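Week 6: Who Sets the Table Now?

Case for today: Trummer, a catering firm that puts out 2,000 place settings in a good week. Management bought two Vastetik units and promised that no jobs would go. None did. The job titles went instead, and the table staff are now "cell attendants," at the same pay.

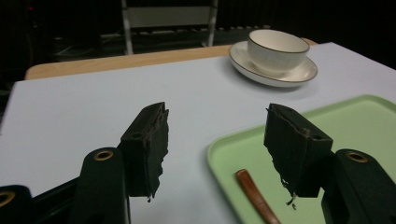

Fig. 6.1. Gripper at the table, with cup, saucer and green tray.

Note the pads on the fingers. Worn parts are a line in the maintenance budget, but worn wrists never had one. Ask who at Trummer gets to stop the line, and how many forms it takes.

Read the Skisto case before Tuesday, 30 pages, most of them charts.

Recent handouts
Week 5: The Markar Warehouse Dispute
Week 4: Training, or a Video and a Quiz
Week 3: What Counts as Skill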